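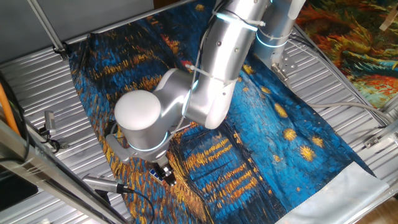

A night scene over water, printed on cloth.

About Patoso

Patoso makes stretcher bars, strainers and backing panels for painters, galleries and print studios. The workshop is in Bukum, on the ground floor of a former seed warehouse, and covers 3,000 square feet. Milling is at the north end, assembly in the middle, and packing by the loading door. The office is upstairs and has no showroom.

The company began as a repair service for warped canvases. Most of the early jobs were large paintings on bars that had been cut from fast-grown pine, joined while the wood still held too much moisture, and shipped to buildings with dry heat. The bars twisted, the canvas followed, and the owner saw a picture that stood off the wall at one corner. We replaced the bars. After two years of this, bars were most of the work and the repair bench was moved to a smaller room, where it still is.

What we make

Our main product is the Matei bar. It is a keyable stretcher bar in basswood or poplar, with a mortise and tenon corner that can be opened by hand pressure and expanded with keys from the back. The face is beveled away from the canvas so that only the outer lip touches the fabric. The lip is rounded over on both sides. A sharp lip leaves a line in the paint layer, and a lip that is too broad shows as a band around the edge of a thinly painted picture.

Matei bars come in three depths. The shallow bar is for work that will go into a frame. The middle depth can be hung with or without one. The deep bar is meant for unframed work and for anything over five feet on the long side. Cross braces are slotted into the bars and stay free to move when the corners are keyed out. They are not glued. We get asked for glued braces fairly often and will make them as a special order, with a note on the invoice that the corners can no longer be expanded evenly.

The second line is a fixed strainer for printed work. Polyester and poly-cotton prints do not behave like primed linen. They have little recovery once they have been pulled, and a corner that opens later does them no good. The strainer has a glued and splined corner and a slightly softer lip. Studios that print reproductions of paintings buy it in bundles of one size.

We list 454 stock sizes across both lines. Odd sizes are cut to the nearest sixteenth of an inch. Please measure the opening of the frame and not the old canvas, and send both numbers if you have them.

Wood and moisture

Lumber arrives kiln dried and is stacked on stickers in the conditioning room for at least three weeks. Each stack is checked with a pin meter at both ends and in the middle. Boards go to the mill between 6 and 8 percent. Anything above that goes back on the stack, and boards that have moved out of straight are cut down for keys and corner blocks. 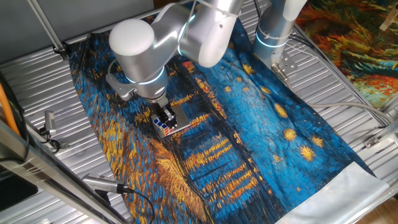
After milling, bars rest for another four days before the corners are cut. This step was added in the third year and it lengthened delivery more than customers liked. Returns for twist dropped enough that we kept it. Bars that fail the straightness check at this point are sold as seconds from the loading door, in shallow depth only, and are stamped on the inside face with an S.

We do not use finger-jointed stock. It is straighter than solid wood on the day it is made, and for small sizes it is perfectly usable, but the joints take keys badly at the corners and we do not want to run two sets of tooling.

Records

Every order over five feet gets a job number, burned into the bottom bar. The number leads to an entry in Rellura, the record system we wrote for our own use and later offered to galleries. An entry holds the finished size, wood species, moisture readings, brace layout and the date of packing. If a bar has to be replaced ten years on, we can cut one that fits the other three.

Rellura is now used by 178 galleries and studios outside Bukum, mostly for keeping track of what a picture is mounted on, where it has been hung, and who last adjusted the keys. It does not store sale prices and is not meant as a sales tool. Exports are plain spreadsheet files. There is no phone version.

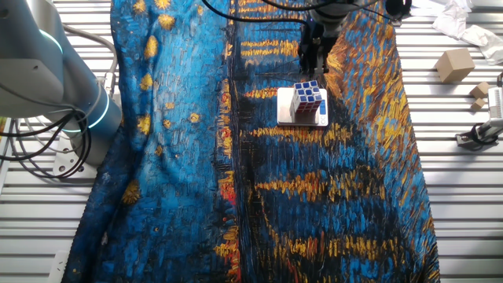
Stars to the left, reflections on dark water to the right; the cloth has soft folds.

Repairs and restretching

The repair room takes canvases that need new bars or a new set of keys. We remove the old staples or tacks, clean the back with a soft brush, fit the new bars and restretch to the original fold lines where the fabric allows it. Prints on cloth are accepted if there are at least one and a half inches of spare material on all sides. Pieces sent rolled should be rolled face out on a wide tube. Narrow shipping tubes are the most common cause of cracking we see in acrylic work.

We do not clean, fill or retouch paint. Work with flaking paint is sent back unopened if the flaking is mentioned in advance, and otherwise returned in its own packing.

Orders and visits

Stock sizes leave the workshop in five working days. Cut sizes take two to three weeks, and longer in February, when the mill is stopped for knife changes and the extraction ducts are cleaned out. Deep bars over eight feet ship in two pieces with a center splice plate unless a one-piece bar is asked for. One-piece bars at that length go by freight only.

Trade accounts are open to schools, galleries and print studios. Individual painters can order at list price with no minimum. Collection is from the loading door between 8 a.m. and 3 p.m. – ring the bell on the left, the right one belongs to the unit next door.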